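Gripper keeps knocking into the side of a sheet metal bin, what would you change?

Posted in Workshop Builds > Arms and Grippers

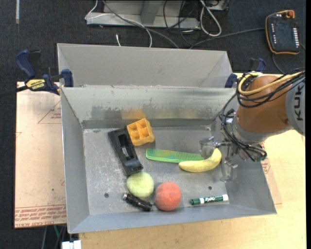
Sloped bin, orange arm, lots of bumping

Ashwin Pai
April 12, 2020

Hi all, long-time reader, first real post. A few of us at the Allthorpe shared shop have been building a pick-and-place setup on a secondhand KUKA, and I'm stuck on what feels like a dumb problem.

The bin is bent sheet metal with sloped sides and a tall back wall, held to the table with bar clamps. I toss in a mix of junk (sponge, comb, dry-erase marker, flashlight, a plush banana, that kind of thing) and the arm is supposed to take them out one at a time. In the middle of the tray it does great! The banana is practically a gimme. But anything that ends up against a wall is a mess. The fingers come straight down, one of them lands on the slope, and either the arm stops with a force error or the whole bin shifts a little and then every pick after that is off.

My last long run was 50 picks and it got 39, and I'm pretty sure every miss was either up against a wall or the comb. The comb is its own kind of misery. It lies flat and there's just nothing to grab.

What I've tried so far:
- slower approach speed (less scary, same result)
- cardboard under the bin so it doesn't scratch the table
- raising the grab height, which fixed the bumping and then it couldn't pick up the marker anymore

I'd rather not make a new bin if I can help it, bending this one took a whole weekend and I borrowed the brake. Is there a trick for the walls? And are clamps a bad idea here, should I bolt it down? There are already a couple of holes in the floor of the bin that I could use.

Babatunde Iyamu

Hey Ashwin, I fought with pretty much this same thing last October, so let me save you some evenings.

First, the bumping. Coming straight down next to a sloped wall is always going to hurt, so tilt the wrist. For any pick within a couple of finger widths of a wall, I lean the gripper in toward the middle of the bin so the fingers run close to parallel with the slope. I started at 15 degrees and kept nudging it up until the outside finger quit scraping. You don't need anything fancy in the software. Mine is just a rectangle drawn inside the bin outline, and if the target is outside the rectangle it uses the tilted approach for whichever side is closest. In the corners I split the difference between the two sides (ugly, but it works most of the time).

Watch your tall back wall while you're at it. When you tilt for a pick near the back, check where the rest of the wrist ends up, with the cables too. I cleared the wall nicely with my fingers and then smacked it with a bracket. Run it by hand at low speed first, finger on the stop.

Second, turn the fingers. If something is lying along a wall, closing across it puts one finger between the object and the metal, and there's no room in there. For round stuff like a ball you can rotate so both fingers travel along the wall instead. For long stuff that doesn't help much, so I added a push move: fingers closed, come down behind the thing as best you can, drag it about a hand's width toward the center, look again, then pick. It feels like cheating but it took care of most of my leftovers.

About the clamps, I'd keep them for now. I'd want to move the bin around until I was happy with the reach and only then drill the table. What I'd lose is the cardboard. It squishes, and if you're clamping through it your bin height changes every time you tighten up. Swap in something thin and stiff, re-teach your floor height, and you may find you can get low enough for the marker again without hitting anything.

For the comb, make the fingertips thinner and put a bit of soft rubber on the last stretch. I glued on strips cut from an old bike tube. Come down until they just touch the floor, then close slowly. I'd guess you'll still miss a few. I do.

Oh, and wipe the bin down before you run the camera. Scuffs and dark streaks on bare metal gave me fake objects like crazy.

Mathew_Likholm

get a suction cup. solves the comb, solves the walls, done. I have one on mine and never looked back

Babatunde Iyamu

Suction's great on flat smooth stuff but I wouldn't count on it for a sponge or anything plush, and combs have all those gaps. Could be a nice second tool though, if Ashwin has air in the shop.

Ashwin Pai

No air on our side of the building, sadly. But I pulled the cardboard out tonight and put a sheet of hardboard under there and the floor height is already way more repeatable, so thank you! Tilted approach is next. I'll post the new numbers once I've got another 50 in.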